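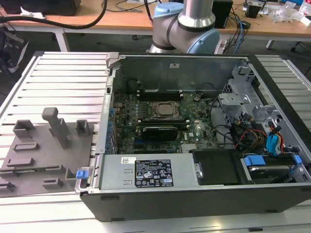

Figure 5. Case on its side on the slotted table, cooler off, arm parked over the far edge. Fixture plate to the left.

5. Setting up the teardown cell

Drerura build notes, shared workshop edition. Last revised Nov 28, 2022.

By now you have a working arm and a table that no longer rocks. Section 5 puts a real computer in front of it. Use a donor tower you do not love. The arm has no feelings about your family photos, so take them off the drive first.

Before you start

Shut the computer down, unplug the power cord, and hold the case button in for a few seconds. Keep the arm disabled at the Damura controller until step 6. "Paused" is a different word from "disabled," and the controller takes the difference seriously.

CAUTION: Do not open the power supply. The label on top is covered in warning symbols, and they were not put there for decoration. Nothing in this guide needs what is inside.

Placing the case

1. Remove the side panel and lay the tower down with the open side facing up. Store the panel under the bench, where you will kick it later.

2. Turn the case so the power supply is nearest to you and the rear wall with its white label is where you can read it without leaning over the table.

3. Push the case up to the stops in the table slots, then tighten the stops by hand. A wrench will bend the chassis before it improves your accuracy.

4. Set the fixture plate to the left of the case with the tall post near the middle. Leave a finger of space between plate and case.

5. Take off the processor cooler. Leave the processor in its socket with the retention frame closed. The arm is not ready for the lever, and on our evidence neither are most members.

Note: Tuck the loose drive cables toward the right wall. The red and yellow ones will drift back. Tuck them again.

First reference move

6. Clear your hands, enable the arm, and load the file named sanchez_home (the Sánchez profile, for anyone using the older menu).

7. Set the travel speed to 3 percent. Yes, it is dull. Dull is the goal.

8. Jog the wrist until it hangs just past the far edge of the case, then save the position as point 191.

9. Run the move five times. If the wrist touches the case, stop, lift the saved point, and go back to step 7.

Error 837 means the arm thinks it has hit something. Check whether it has. If the path is clear, reseat the Kolby cable at the base and restart the controller — in that order.

Leave the arm disabled when you go for coffee. Section 6 covers the memory slots.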